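Home | Ask | Topics | Packing & Mailing | Sign in

Search the help pages Go

Best way to reuse small boxes that are already creased?

I pack orders for our little craft shop in Prokville and I've got 84 small white mailing cartons saved up from deliveries. I love not buying new ones! But plenty have creases on top, and the old clear tape is still on. Do I peel it all off or tape right over it? We have a short belt at our packing table and I'd also like a better way to sort them before they get addressed.

posted by boxhoarder_pk

tapegunhappy
Oh, I love this question, I've been reusing cartons for years! Leave the old tape on if it's lying flat. Pulling it up takes the top layer of the cardboard with it and then you've got a fuzzy patch that nothing sticks to (ask me how I found out). Run your thumb along it, trim any loose ends, and put one fresh strip down the middle seam that goes over each side by a couple of inches. Creases on the flat top are fine. Creases at the corners are where I get picky. Press down with your palm, and if a corner folds, use that box for storage and grab another one.

marlo70
just tape over it, works fine

bluebinfan
Two bins, two bins, two bins! Set them behind the belt, up against the far rail, so you can reach them without turning around. I use the bigger one for boxes that are good to go and the smaller one for anything that needs new tape. Light blue is great for this, white boxes show up so well against it. 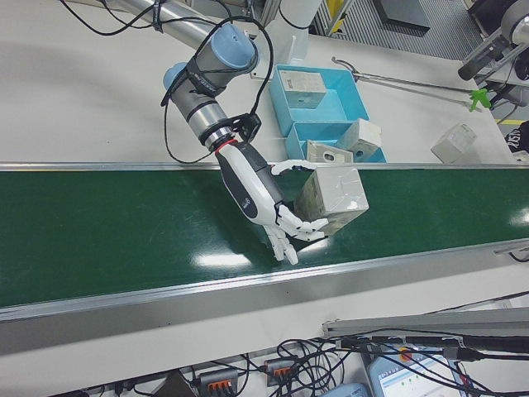

Small taped box over the green belt, light-blue bins behind the rail.

Also, cover up old printing and any leftover barcodes before you put your own label on. Plain white paper and a glue stick will do it. I did nearly 70 one Friday with the radio going and it was a really fun afternoon!

Related
Does paper tape stick to glossy cardboard?
Ingvarsson tape gun keeps jamming
Where to get free boxes in Pestum
Filling the gaps without bubble wrap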